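Storing dry goods: packets, jars and labels
Kitchen notes – Bohdana Chornovol
Last revised 2022-06-30

Most dry goods are spoiled by one of four things: moisture, air, light or insects. Moisture does the most damage in an ordinary kitchen, and it usually comes from storing food too near the cooker, kettle or dishwasher. Move dry goods to the coolest cupboard you have. An inside wall is better than an outside one, which may collect condensation in winter.

Choosing containers

Glass jars with a rubber ring and wire clip are the standard choice for flour, sugar and rice. Screw-top jars work equally well if the liner in the lid is intact. Check the liner once a year. If it has hardened or lifted at the edge, replace the lid.

Plastic tubs are lighter and suit high shelves. Do not keep ground spices in them, as the smell stays in the plastic after washing.

A container should be slightly larger than the packet it replaces. The 2,075 ml Clolthorpe jar takes a full bag of flour with room for a scoop. The 644 ml size does for lentils, oats in small amounts and dried fruit. Mendura tubs stack on their own kind only, so buy one make or the other for any given shelf.

Filling a jar

Wash the jar, dry it with a cloth and leave it open overnight. Never fill it straight from the dishwasher. Tip in the food, tap the base on the worktop to settle it, and close the lid. Do not top up a part-full jar. Use the old stock first, wash the jar, then refill it.

Keeping food in its own packet

Some foods are better left as sold. Sealed single portions, yeast, gelatine and soup powders keep longest unopened. Look at both sealed ends before putting a packet away – a split along the crimp lets in damp even when the packet feels full. 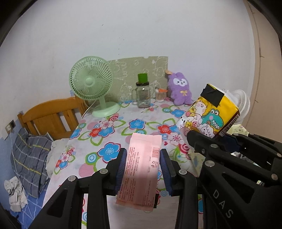
Pink packet with a crimped seal at the top.

Stand packets upright in a shallow box, with the printed date facing forward where there is one. Lying flat, they slide under one another and are forgotten. Where the label is in a language the household does not read, write the contents and date on masking tape and stick it across the back, clear of the seal.

Once a packet is open, fold the top over 2 times and hold it with a flat clip. Elastic bands cut into thin foil.

Labels

Write three items on each label: contents, date filled, and cooking time or ratio if the original packet gave one. Pencil on paper tape lasts longer than most felt pens and comes off in warm water.

Insects

Flour moths arrive in the food itself. Freeze new flour, bran and nuts for four days, then let them return to room temperature unopened before filling the jar. If you find webbing in a corner of the cupboard, empty every shelf, vacuum the peg holes and hinge recesses, and wipe down with a weak vinegar solution. I do this each May whether or not anything has been found.

Shelf spacing

Allow 205 mm between shelves for the smaller jars. The larger ones need more, so measure with the lid open before drilling. Dreston shelf pegs fit the usual 5 mm hole.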